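I moved to a new town 3 years ago and I still rent out my old apartment there. Many people ask me how I handle it from far away, so I will write a short thread.

**1/** First, the deposit. Take it before you give the keys, and put it in a separate account. I mixed it with my own money one time and then I had to search for it in October, when the tenant left.

**2/** Make an inventory list together with the tenant. Walk through every room, open every drawer. My first list had 17 lines and it was too short. The present one is longer and both of us sign each page.

**3/** Read the meters on the same day. Write the numbers in the contract itself, not in a message. Messages get lost when somebody changes their phone. 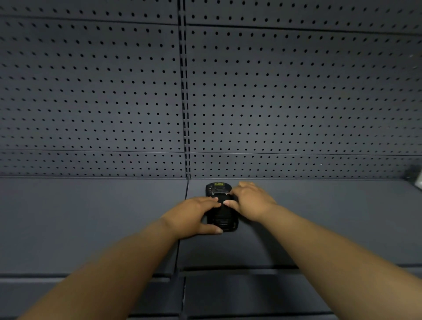 Who should pay for small repairs?

In my contract the tenant pays for light bulbs and filters, and I pay for everything that is fixed to the walls or the floor. We wrote this in two sentences and so far we had no argument.

**4/** Find one person who lives near. For me it is Baiba Eglītis from the 3rd floor. She has the spare key, and I pay her a little every month. A neighbor is faster than any company.

**5/** Raise the rent slowly. I wrote to my tenant on 22nd September with the new amount, 19 more per month, and I explained where it goes (mostly heating). He agreed the same evening.

**6/** Tomorrow I will write about insurance. It is a boring subject, but I have a lot to say about water damage.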